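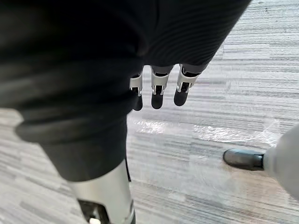 How to get bobbles off ribbed knits without wrecking them

Quick one, as August is nearly done and the jumpers are coming out of the bags. Mine came out covered in fluff. Again.

Bobbles are short fibres that work loose and tangle up wherever the knit gets rubbed. Under the arms, cuffs, down the side where your bag bangs. Doesn't mean it was a bad jumper. I've had dear ones go within a fortnight and a cheap acrylic thing from the market that's still smooth.

What you need

A fabric shaver or a knit comb. I use a Jurlow shaver, had it years, the lid is held on with tape.
A flat surface. Ironing board with the cover on is good. Table with a towel on it also fine.
A lint roller or some parcel tape.
Small sharp scissors.
Decent light. Do it by the window.

Before you start

Wash it first. I used to skip this and just go at it dry and dirty, and the shaver clogged every few minutes. Cool wash, 30 at the most, inside out, in a net bag if you've got one. Jukska is the wool soap I buy but any gentle one will do. No softener.

Dry flat. Properly dry, mind, not dry-ish. Damp wool drags and you'll pull a loop through, ask me how I know.

Then go over it with your fingers and find anything that isn't a bobble. Pulled loops, loose ends, a seam coming undone. Pulls need pushing through to the back with a blunt needle. Shave over one and you have a hole.

Doing the flat bits

Lay it out with no wrinkles. Don't stretch it, just smooth it. Shaver on the lowest setting, small circles, hardly any pressure. Let the weight of the thing do the work. Lift it off, look, move on. Empty the little tub before it's full.

Comb instead? One direction only, short strokes, hold the fabric taut with your other hand just behind the comb. Slower but I prefer it for anything thin.

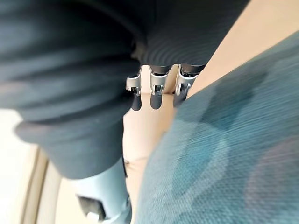 Ribbing wants a different go altogether. Circles are no good on it, the head rides over the ridges and misses whatever is sitting in between. Find which way the ribs run and follow them. On a fine dark grey rib like the one above, with the grooves packed that close together and going off at a diagonal, it's easy to lose the line, so turn the work till the ribs point straight at you and then start. Straight passes, top to bottom. Lift at the end of each one, don't scrub back and forth. Lightly! A chunky rib can be opened out a bit with your thumb and finger so you can get down between. Fine rib you leave as it lies.

Cuffs and hems I do with scissors. Takes ages. Put your hand inside the cuff, or a rolled up tea towel, pinch each bobble up away from the knit and snip. Radio on.

Dark colours, roll them with the lint roller half way through. Half of what looks like bobbling on charcoal or black is just fluff off something else, and there's no sense shaving a jumper that only needed a roll.

How long does it take

I timed a plain cardigan last week, 19 minutes with the shaver, not counting the cuffs. A long ribbed jumper is more like an evening. Stop if you get bored becuase that's when you press too hard.

Cushion covers and throws

Same job really. Knitted covers go worst where people lean. Take the cover off if it comes off, slide a big book or a chopping board inside so you've got something firm to work against, then shave as above. If it won't come off, leave the pad in and go very light around the piping. Avoid zips. Avoid tassels, obviously.

Leather sofas are kinder to a cushion than the tweedy sort, I find. We had a rough weave settee from Leitão for years and it chewed through every knitted thing that sat on it.

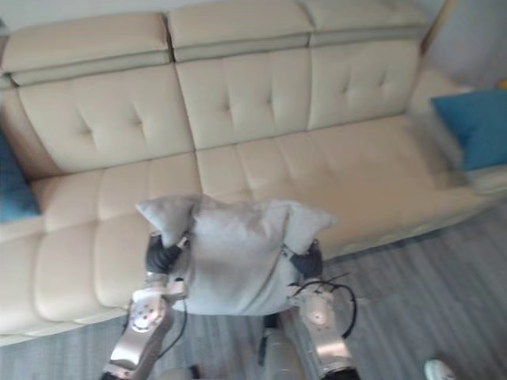

Wanda Halvorsen wrote in to say she never lets a shaver near a cushion cover, only a dry washing up sponge, the scratchy side, stroked one way along the rib, and that it's done her lambswool ones for two winters with no thin patches. She also says to test it inside a seam first.

Tried it on an old scarf. Works on the fluffy, hairy sort. Didn't shift the hard little acrylic bobbles at all, those still need the blade. Would not use it on cashmere.

Keeping them off

Wash less, air more. Inside out every time. Don't put knits in with jeans or towels or anything with a zip. Give a jumper a day off between wears. Fold, don't hang – ribbed ones go long at the shoulders and you end up with hanger ears.

New knits bobble worst at the beginning and then it does calm down. Two or three goes with the comb in the first season and my Jesine cardigan has hardly needed it since.

Blades go blunt, by the way. If the shaver starts tugging, swap the blade or give up for the day. Spares are cheap, I get mine two at a time and then loose one of them.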